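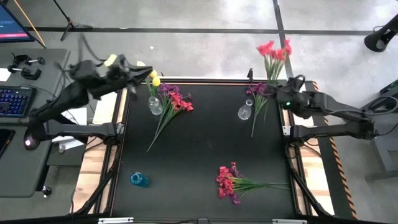
Why Do Cut Flowers Need Water?

A flower growing in the ground drinks through its roots. When someone cuts the stem, the roots stay behind, but the flower can still take in water for a while.

Inside the stem are very thin tubes called xylem (say "ZY-lem"). They run from the bottom of the stem up to the leaves and petals. Water leaves the plant through tiny holes in the leaves. As it goes out into the air, more water is pulled up the tubes to take its place. It works a bit like sucking on a straw.

If there is no water to pull up, the petals and leaves go soft and droop. This is called wilting.
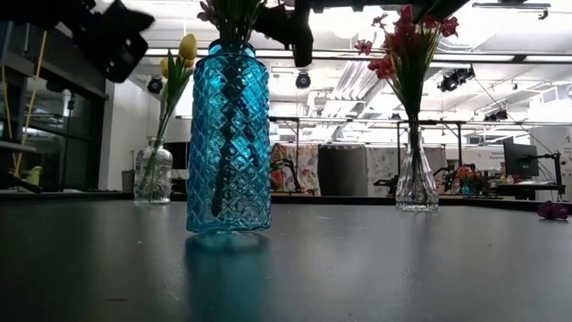 A blue glass vase with stems and leaves coming out of the top.

Flowers in a vase do not last forever. Tiny living things called bacteria grow in the water and can block the tubes. Air bubbles can block them too. Changing the water every 2 days helps, and so does pulling off any leaves that would sit under the water.

Try it yourself

You will need a white carnation, a glass of water and some food coloring. Ask an adult to trim the end of the stem. Put plenty of coloring in the water, stand the flower in it and leave it overnight. Look at the edges of the petals in the morning. The color shows where the water has gone.

Words to know

Stem: the part that holds up the flower.
Xylem: tubes that carry water up a plant.
Wilt: to droop from lack of water.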